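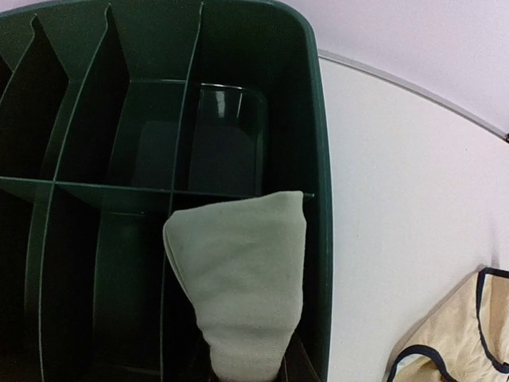 How long does a water meter have to run before its reading can be trusted?

Ninety minutes at constant flow, if the meter is the Donati type and the valve upstream is fully open.

Gaetano Parisi wrote both lines at the top of the page, the question in pencil and the answer in ink, and drew a rule under them. He had been taught to begin every inspection record this way. The district no longer required it. The form had been revised twice since he started, and the current version had a box for remarks that measured less than the width of his thumb.

The pump house at Cimura stood below the reservoir on a concrete slab. It contained two pumps, one in service and one on standby, a control cabinet, a drain, and the meter. The meter recorded everything that went down the main to the town. At the other end, where the main entered the town, a second meter recorded everything that arrived. For eleven years the two had agreed within the permitted error. In March they stopped agreeing.

The loss was 290 liters an hour. It did not vary with demand. It did not vary with temperature, or with which pump was running. A leak in a pressurized main gets worse when the pressure rises, and the pressure on that line rose every night after ten, when the town closed its taps. The loss at midnight was the same as the loss at noon.

Parisi opened the valve, noted the time as 8:40 p.m., and sat down on the step to wait.

Rebecca Santoro arrived at 9:15 with the listening equipment. She had walked the main from the town end, placing the sensor on each hydrant and each exposed fitting, and she had the readings on a folded sheet in her jacket.

"Nothing," she said. "Background noise at Grindo, but that's the road."

"Joints?"

"Dry. I dug at two of them."

"Which two?"

"The ones you would have asked about."

He wrote this down as joints excavated, two, no moisture. She sat on the other end of the step and unfolded the sheet so that he could copy the figures. The pump ran behind them at its usual pitch. It had a slight irregularity in the bearing, which he had reported in the autumn and which was within tolerance.

"Could be the meter at the bottom," Santoro said.

"It was replaced on the sixth."

"Could be this one, then."

"That's what the ninety minutes are for."

At 10:10 the test was complete. He read the register, subtracted, and compared the result with the volume in the calibration tank. The tank was filled from a branch line beside the meter and had a brass scale riveted to the inside. The register said 577. The scale said 577. He read the scale a second time with the flashlight held level, to rule out an angle error, and initialed the entry.

"So it's correct," she said.

"It's correct."

"And the other one is correct."

"It has a certificate."

Santoro folded the sheet. She asked whether there had ever been a connection between the two points, and he told her there had not. The drawings showed a single pipe with no branches. The drawings had been made by his predecessor, who had been careful, and copied by the district, which had not. Parisi kept the originals in a tube above the control cabinet. He took them down now and spread them on the slab, weighted at the corners with two wrenches, a valve key and her thermos.

The line ran from Cimura to Grindo, passed under the road, and followed the contour to the town. At marker 607, on the hillside above the old Trunow farm, there was a small cross in pencil. It did not appear in the legend. Neither of them had seen it on the district's copy.

"Is that a valve?" she asked.

"A valve is a circle."

"An air release?"

"A triangle."

She leaned closer. Beside the cross, in the same pencil, someone had written a flow rate. It was in liters per minute, in the old style, with the unit placed before the number. Parisi did the conversion in the margin of his record. He did it again underneath. It came to 290 an hour.

The farm had been vacant for as long as he had held the post. The roof had come down over the kitchen, and the well had been capped before that. His predecessor had been born in the house. This was in the personnel file, on the first page, under place of birth, and Parisi had never had a reason to think about it.

"You walked past there tonight," he said.

"At eight or so."

"What did you see?"

Santoro took some time over this. She had been asked for an observation and she wanted to give only that.

"The trough was full," she said. "By the gate. I thought it was rain."

It had not rained in nineteen days. He had the gauge readings on the previous page. He closed the valve, waited for the needle to settle, and entered the time. In the remarks box he wrote see attached, and then he looked for a clean sheet.

"Do we shut it off?" she asked.

"We find out who opened it."

She picked up the flashlight and he rolled the drawings back into the tube. They took her truck as far as the road crossing and went up the rest of the way on foot, along the line of the main, reading the markers as they passed.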